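Getting ready for your first obstacle race
Notes for the evening talk at the Fulten gym, 7 p.m.

Opening

Welcome, phones off, water is by the door. Ask who has done a road race and who has done any kind of obstacle race. If most hands are up for the first and few for the second, go slowly through the grip part and skip the pacing part.

Say where I'm coming from. I have run the Wurkov course two times. The first time I failed the rings, failed the second wall and walked most of the last hill. The second time I finished everything except the rings. I am not a coach. What I have is a training notebook and a fair idea of what I got wrong.

The course

Wurkov is in June, so plan for heat. Some 900 people start, in waves, and the early waves get the better deal because the ropes are still dry and there is no line at the walls. If you can pick your wave, pick an early one.

The climb up Huanca comes right after the start and gains 900 feet. People sprint the flat bit and then pay for it. Walk the steep section. Almost everyone around you will be walking by the top anyway.

Obstacles are spread out until the last mile, then they come close together. Low crawl, wall, cargo net, rings, rope, finish. Your arms get very little rest between the net and the rope. That last mile is what to train for.

(Pause here for course questions. Keep it short or we won't get to grip.)

Grip

Most first-timers train their legs and lungs and then drop off the rings. I did. Holding on is its own kind of fitness and it comes slowly, so start early in the spring.

Go over the kinds of grip:
Hanging grip. Fingers hooked over a bar or ring. Rings and cargo net.
Crush grip. Whole hand closed around something. The rope.
Pinch grip. Thumb on one side, fingers on the other, nothing to hook onto. The sandbag carry and the top edge of the wall.

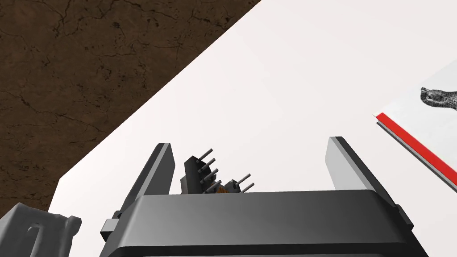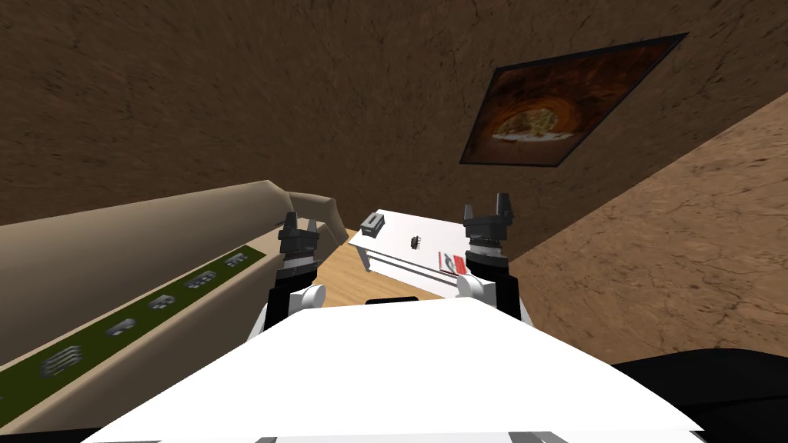

Pinch is the one people leave out, and it's the easiest to train at home. Stand two smooth weight plates together, pinch them at the top and lift. Keep the hand flat. Think of the gripper in the first picture, with its two flat fingers standing up, one on each side – that is the shape you want, straight flat fingers, with no curl at the tips. Once the fingers start to curl, put the plates down and rest. Start with short holds and add a little time each week. Both hands, same number of tries, even if one is clearly worse.

For hanging grip, use the pull-up bar at the back. Hang with the shoulders pulled down a little, not up around the ears. When a plain hang gets easy, throw a towel over the bar and hang from that. When the towel gets easy, start moving from one hand to the other.

Show the towel hang now. Chalk is in the red bucket. Let people try it at the break, not during the talk.

Gloves

Someone always asks. I have a pair of Greltulico gloves and I wear them for the sandbag and take them off for the rings. They get slick when they're muddy. Try whatever you buy on a wet rope before race day. Skin care matters more – file down calluses the week before so they don't catch and tear.

A week of training

Two runs, one of them on hills. One grip session on its own. One mixed session, where you run a lap of the parking lot, do a hang, run a lap, do a carry, and so on until you've had enough. The mixed session is the closest thing to the last mile and it is the one I'd keep if I could only keep one.

Don't do grip work on back-to-back days. My elbows were sore for most of one April from doing exactly that, and I lost more training than I gained.

Last hard session is a week and a half out. After that, easy running and a few short hangs.

Race day

Eat what you normally eat. Old shoes with decent tread, tied with a double knot. No cotton. Bring a full change of clothes and a trash bag for the muddy ones.

If you fail an obstacle there is a penalty loop. Do the loop, shake your arms out while you walk it, and carry on.

Break, then towel hangs

Sign-up sheet for the mixed sessions is on the front desk. Remind people to wipe down the bar. We need to be out by 9.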